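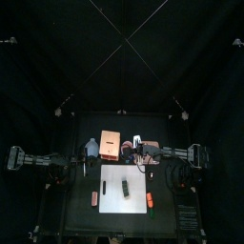 Two arms, one table and a planner that wouldn't stop dithering

I've been promising a post about the Trundum code since July and kept putting it off, mostly because every time I sat down to write it I found another bug and went off to fix that (you know how it goes). Anyway, the two-arm planner is finally in a state where I don't mind people looking at it, so let's have a natter about it.

The short version: both arms share one table, and each used to plan as if the other one was a bit of furniture. Left would work out a lovely path, right would work out a lovely path, and then they'd both want the same patch of air above the cutting board. My old fix was a lock. One arm in the middle at a time, please! It worked, but it was painfully slow, and the waiting arm would replan over and over for no good reason. I found 584 replans in one log. The job in that log was 17 moves long.
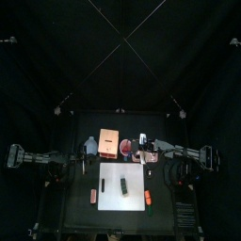 Posted by the author of the Heltham workbench blog
Robot software tinkerer, Clolstead
November 8, 2020

So the new version plans for both arms together, but only when their paths come near each other. The rest of the time they carry on separately, which keeps it quick. I've called that bit Raju, and it's only 166 lines, most of them checking times rather than shapes.

The back row is still what gives me grief. The jug and the peach-coloured box stand tall enough that a path skimming the table is no use, and by the right arm things are bunched up close to the pink tray. My collision shapes were far too fat for that. I'd padded everything generously back when I didn't trust the calibration, and the planner kept telling me there was no way in. Shrinking the padding just for the fingers sorted most of it, though I did spend a whole evening shrinking the wrong number first. Oops.

Perception is the other half. Small stuff like the eraser is easy enough, it's pink on black and the detector loves it. The black marker on the white board is fine too. The dark green block is the one I keep an eye on, as its pose likes to flip end for end between updates and then the grasp flips with it. I now make the tracker hold its last answer unless the new one is clearly better. Crude, but the wrist has stopped doing pirouettes.

I ran 1000 planning queries in simulation overnight and the dithering has gone from all but a handful. Those all have the right arm reaching over the tray, so that's my next job, along with a log viewer that doesn't make me scroll sideways.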